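# Irkudbridge desktop set

Everybody asks me the same thing when they hear I work with robot arms: so when does one do my dishes? My answer is usually a groan, and then I start talking about computer repair. Putting parts back into a desktop tower is a nice honest bench job. A person with a steady hand learns it in an afternoon, and I'd love to know how close our arms are. So I started this set!

The job: take the processor, memory and the rest from the gray tray and fit them in the open tower.
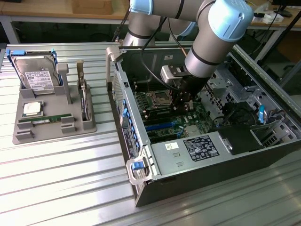 I split the work into 24 short tasks, from "pick up the memory stick" (easy-ish) to "seat the processor and close the lever" (ugh). There are 1854 runs in this release. Failed runs stay in, with a note on what went wrong, and please don't filter them out before you've looked at a few.

## Where we stand

Picking things up is mostly fine. Lining them up is where my hair goes gray – a memory stick that's a hair off will sit there looking perfectly happy and not be in at all. Drustance, our planner, gives up after 300 seconds.

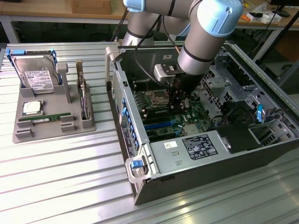
Would I let it fix my own computer? Nope. Would I let it hand me parts while I do the fiddly bit? Sure, today.

## Files

- `runs/` one folder per run
- `notes/` my typed comments, typos included
- `wragg/` the loader (needs Skarnetti installed first) 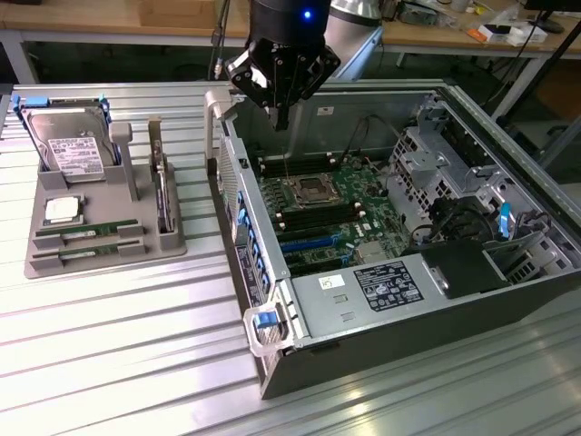
If you only want a taste, `runs/small` has 200 of them and fits on a thumb drive. The cable tasks aren't in yet; I'm hoping for June.

Last edited March 25, 2018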